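Last updated 28/06/2024

# Plates, cubes and other small things

Welcome to my small gallery page. I live in Vullolham since many years, and most of my free time goes to small objects: wooden pieces, tiles, beads, buttons, cubes, parts from games which lost their box. I like to have them, and I like to put them in order even more. My family says that the second hobby is bigger than the first one, and they are probably right.

On this page I want to write something about paper plates. I know that this is not an exciting subject. But I have received several letters from readers of my Falcão pages (for those who do not know it, Falcão is a tile game from my childhood, and I wrote down its rules last winter), and they ask again and again how to keep the pieces together while one is sorting, painting or only looking at them. My answer is always the same. Take a paper plate, the simple white kind with the pleated border.

I tried many other things before. A tea tray is too large and everything slides to one corner. A saucer is pretty, but the pieces make noise on it and the small beads jump out. A bowl hides what is at the bottom. On a white plate every piece shows clearly, the dark ones and also the light brown ones, and the border is high enough to stop a tile that wants to leave. I buy the plates in packs of 30 at Sturner, the shop behind the bus station, and one pack stays with me for a long time because I use each plate until it becomes soft.

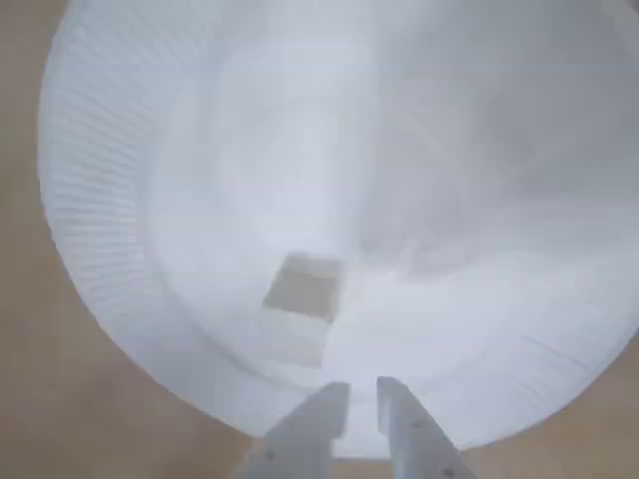

*One small piece, tan-brown, near the middle of a white paper plate.*

With brown pieces I have a little advice. Cardboard, wood and old tiles have almost the same color as most tables, and if you put them directly on the surface you will look for them later with your fingers. On white paper you find them at once. For pale pieces the opposite would be better, of course, and some people use a dark plate for this. I have never found dark plates of the same size, so I live with the white ones and look at the shadows. A lamp from the side helps very much. When the lamp is directly above, the plate shines and my eyes get tired after about 30 minutes.

The second half of the work is where the pieces go after the plate. For this I recommend a round container with an open top. It should be lower than your hand is long, or you will drop each piece from too high and it will jump. Mine came from the flea market at Wavevness and had pens in it before. A dark inside is good for pale pieces, you see quickly which ones have already moved and which ones still wait.

I put the plate on the left and the container on the right, because I work with the right hand. If you are left-handed, please change it. Leave a space between them of one more plate, so that your sleeve does not touch anything. And take a table which does not shake!

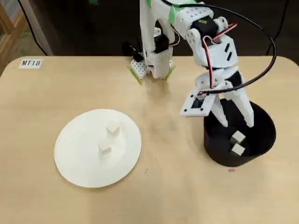
When all the pieces have changed their place, I do not close the container immediately. I turn everything back on a fresh plate and go through it one more time, now slowly. It is in this second round that I find the mistakes: a cube which belongs to another set, a tile with a broken corner, once even a dried pea. After the second round I write the label, in pencil, with the name of the set and nothing else. Before, I wrote long labels and I could not read them myself one year later.

Some things I learned from my own errors:

- Do not bend the plate to pour the pieces. It makes a fold, and after this the plate never stands flat again.
- Freshly painted pieces should not touch each other. Put them on two plates if you are not sure.
- A plate with a fold or with paint on it is still good for glue.

I am now preparing a page about boxes and lids, with the large wooden box from Wavevness which many of you have asked me to show. I still have to repair one hinge. If you have a Falcão set with the old square tiles, even not complete, please write to me through the contact page. I am especially looking for the ones without numbers on the back.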